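Tronon Workshop, Ballton
Shared Bench Area: Pre-Session Safety and Inspection Checklist
Project: Plotik (paired hand-held grippers)
Form 31

This form is to be completed before each working session on the Plotik build and kept in the binder at the sign-in desk. Mark each item Pass, Fail or N/A. Any item marked Fail must have a comment. Members may not start a session with an open Fail in Sections 1 or 2.

Section 1. Floor and walkways

1.1 Walkway from the entrance to the bench area clear for its full width. Pass.

1.2 Cables routed along walls or furniture wherever possible. Fail.
Comment: Cables are lying on open floor on the left side of the work position. Members are to coil any cable not in use and hang it on the hooks. Cables in use are to be run behind the cabinet. To be rechecked before the next session.

1.3 No equipment stored on the floor. Fail.
Comment: Grippers are to be returned to the shelf when not in a member's hands. A gripper left on the floor may be stepped on, and the marker cubes are easily knocked out of alignment.

1.4 Chairs pushed in or kept outside the reach of anyone handling the grippers. Pass.
Comment: Acceptable at the time of inspection. Rolling chairs drift during long sessions and should be checked again at each break.

1.5 Closed shoes worn by all persons in the area. Pass.

Section 2. Electrical

2.1 Power strips free of visible damage, with plugs fully seated. Pass.

2.2 No power strip connected to another power strip. Pass.

2.3 Power strips kept off walking routes. Fail.
Comment: The white strip on the floor has several cables plugged into it, one of which runs a long way across the floor. The strip should be mounted to the side of the cabinet. Brackets are in bin 189.

2.4 Chargers supervised while in use. Pass.

2.5 Main cutoff switch reachable without moving furniture. Pass.

Section 3. Hand-held grippers

3.1 Fingers secure, with no play at the mounting screws. Pass.
Comment: One screw on the left unit was a quarter turn loose and was tightened before use.

3.2 Fingers open and close fully without binding. Pass.

3.3 Marker cubes firmly attached, faces clean, edges not lifting. Pass.
Comment: Replacement faces must be printed from the current Filip template at full scale. Older sheets marked 1266 have the wrong border width and should be thrown away.

3.4 Loose clothing, cords and jewelry secured before the grippers are picked up. Pass.

3.5 Member has enough clear space to extend both arms without contact with another person. Pass, with comment.
Comment: The position facing the white desk is suitable for one member at a time. The member's attention is on the gripper tips during work, so others should speak before approaching from the side.

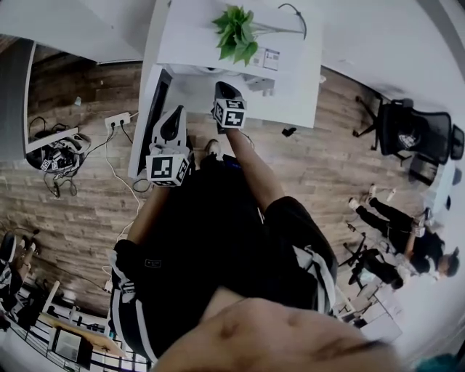

Section 4. Desk and work surface

4.1 Surface stable and free of liquids. Pass.

4.2 Monitor set back from the working area and secure on its stand. Pass.

4.3 Desk cables tied down or routed behind the desk. Fail.
Comment: A thin black cable crosses the desktop within reach of the grippers. Secure it with a clip at the rear edge.

4.4 Only items needed for the session left on the desk. Pass, with comment.
Comment: The potted plant may remain if it is part of the session plan. Otherwise it is to be returned to the window shelf.

4.5 Printed cards flat and taken down at the end of the session. N/A.

Section 5. Closing the session

5.1 Grippers returned to the shelf with fingers closed.
5.2 Chargers unplugged and the power strip switched off.
5.3 Screws and offcuts swept up and put in the parts tray.
5.4 Session number entered in the log. The last number used was 201.

Items 1.2, 1.3, 2.3 and 4.3 remain open. They may be closed by any trained member other than the one who made the correction. Form revised in April; earlier versions are no longer accepted.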